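Print this thread | E-mail this thread

Brindlow Home & Garden Board > Around the House > Sorting out my late aunt's sewing room, where do I even begin?

petchrat_annie
Hello everybody, and thank you in advance for reading, because I do go on. My aunt left me the contents of her sewing room, and I have been driving over to Barnthorpe on my free afternoons to work through it. She kept everything. I mean buttons in pill bottles, pill bottles in cookie tins, cookie tins in a hamper. My husband says to hire a dumpster and be done in a day, but I learned to sew in that room and I can't bring myself to do it. I'd like to have it finished by the end of February if I can. What I really want to know is how you all decide what to keep when every little thing seems like it might be useful to somebody. Fabric I can manage. It's the small stuff that beats me.

hemlock66
Oh Annie, I'm so sorry about your aunt. I did my mother's house a few years back and the small stuff was what wore me out too. My advice is to forget about keep and toss for the first pass. Just put like with like. Once you see nearly 900 safety pins in one heap, you won't feel bad about giving most of them away!
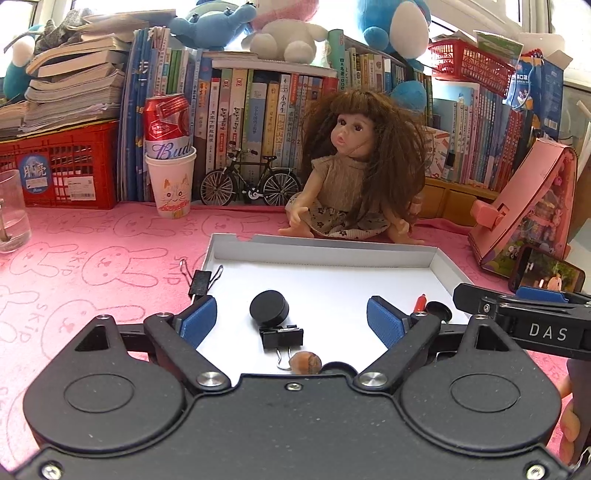
The first pass is slow, and I think people give up on it too early. I would do one drawer at a sitting and stop, even if you feel like going on, and have a cup of something afterward. The thing that helped me most was working over a lid or a tray with a bit of an edge to it, so that nothing rolls off and ends up under the radiator. A shallow white cardboard one like that does nicely, because a binder clip or any little dark odds and ends will show right up against it. My mother's button box had all kinds of things in it that weren't buttons, and I'd never have spotted her thimble on the brown carpet.

Kirketti
I'm going to disagree a little, and I hope you'll take it kindly. One drawer at a sitting sounds gentle, but if the room is as full as Annie says, she'll be at it until next Christmas. I cleared a workshop with my sister and we gave ourselves 5 boxes: keep, family, sell, donate, trash. Everything went into one of them the moment it was picked up and we did not go back. Was I sorry about a thing or two later on? Yes, a tin of bias tape I still think about. But we got our weekends back, and we were still speaking to each other at the end of it.

hemlock66
No offense taken at all. I think it depends on whether there's a landlord waiting. If the room has to be empty by a certain date, then your way is the right one. If it doesn't, I still say slow. There was a letter from my grandfather tucked in a packet of zippers, and I would have pitched the whole thing.

petchrat_annie
No landlord, thank goodness, the house is staying in the family. You have both given me something to think about. I may go fast on the patterns (there are so many!) and slow on the tins.
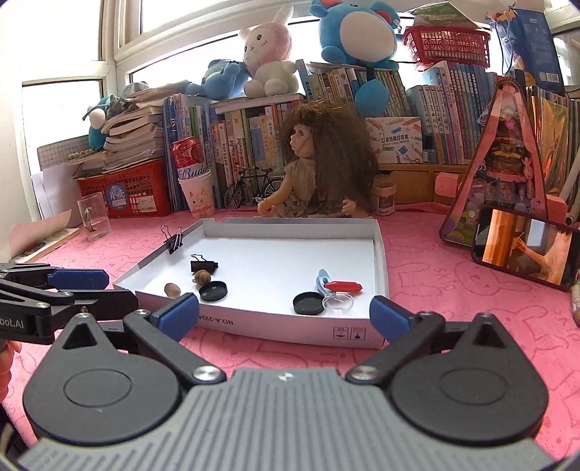 Reading time for this page: 5 min

quilts_and_cats
Coming in to say please don't buy any organizers yet! I bought a whole stack of clear plastic ones before I'd sorted a thing, and half of them were the wrong depth. Shoe boxes, box lids, whatever came in the mail, they are all fine for now. Throw an old tablecloth over the table first so you don't scratch it, the sillier the better. A pink one with rabbits on it would cheer up anybody's afternoon. When you know what you have, then go shopping.

Kirketti
Now that I do agree with. Also write on the boxes with a fat marker, on the end and not the top, or you'll be unstacking them every time you want elastic.

hemlock66
Ha, yes. And cross out whatever was printed on there before. I spent a whole evening looking for my good scissors in a carton that said light bulbs.

petchrat_annie
I did the first tin last night and it took me two hours, mostly because I kept stopping to remember which coat a button came off of. Kirketti, you would have despaired of me. But I have a jar of plain white shirt buttons all ready for the church sale, and one small envelope to keep, and I slept better than I have in weeks. I'll do the zippers next and I will be opening every packet.

Back to top | Contact the board | © Brindlow Home & Garden Board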